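About Kolwood

Kolwood tests robot arms on everyday packing work at its workshop in Gimenholm. Our team of 16 supports the Kotian project, in which packets of sweets are moved from a box to a basket.

In May, an arm failed to release a packet when told to stop. All work was halted for 15 days. The fault was traced to a worn gripper part, and every arm is now checked after 300 lifts. 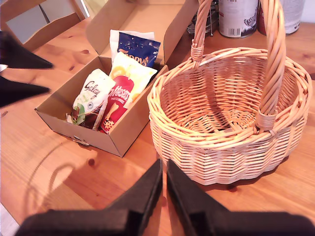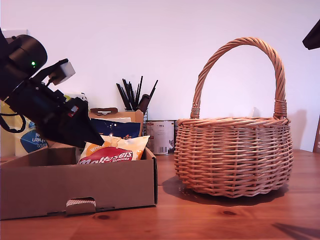
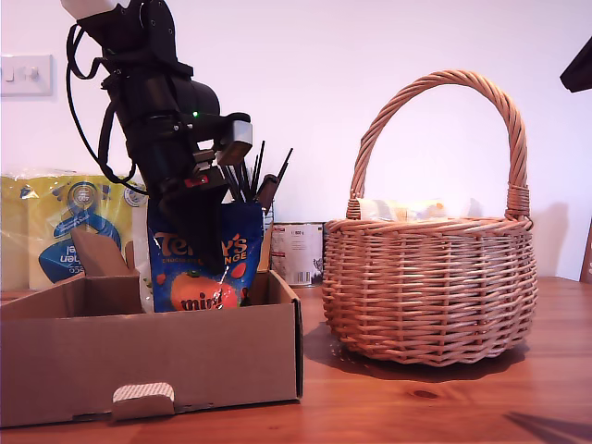 Packing work with cardboard box and wicker basket, Gimenholm

A full account of the fault was sent to our partner, Cititz. Visitors may ask for a copy at the front desk.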